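4.3 Drawers

Tidying a dresser is the sort of job a nine-year-old can do and will not. Our policy is the reverse: it is always willing. We trained it on 1,000 simulated demonstrations from the Pranlow set and tested it on 100 unseen room layouts, with wall colors, lighting and furniture angle drawn at random. The randomizer has no taste, and we did not give it any.

The task has two steps, opening the named drawer and placing one item from the cabinet top inside. Pamar, the stronger baseline, finished both steps in 40 layouts. Ours finished in 56, a gain we are pleased with and would not yet trust near a sweater. Most failures came at the handle, where the fingers closed early and the arm then pulled on nothing with great confidence. Adding wrist views helped less than we had promised in our proposal.

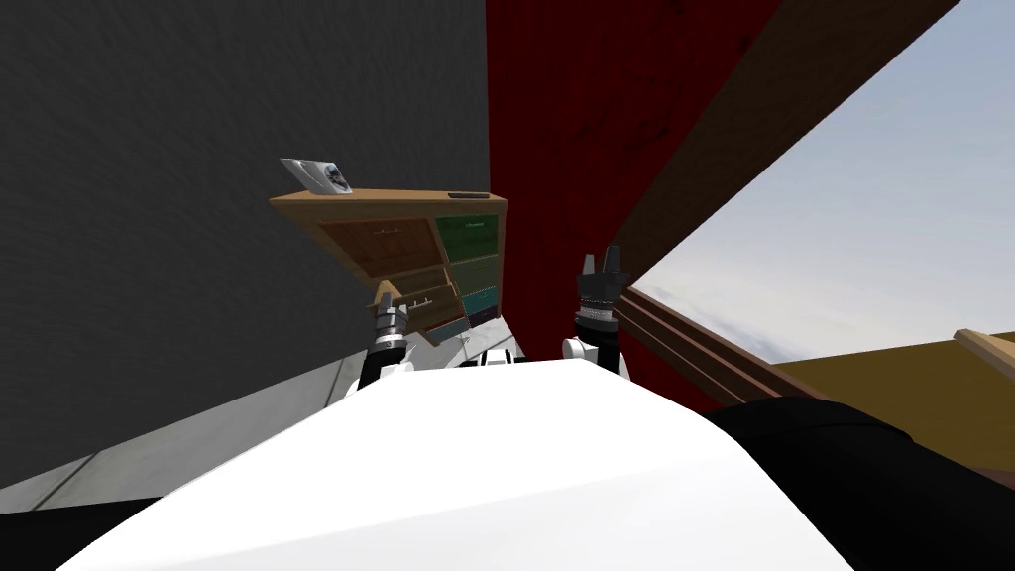

Ostuleo, September

Figure 7. Test layout with multicolored drawers, seen from behind the robot's upper body. The left gripper is near the lower brown drawers; a small box rests on the cabinet top.

Layouts with a tilted cabinet were the hardest for both methods. Marchuk's handle detector (Section 3.2) recovers part of the loss but doubles the planning time, and a person who wanted socks would have left by then.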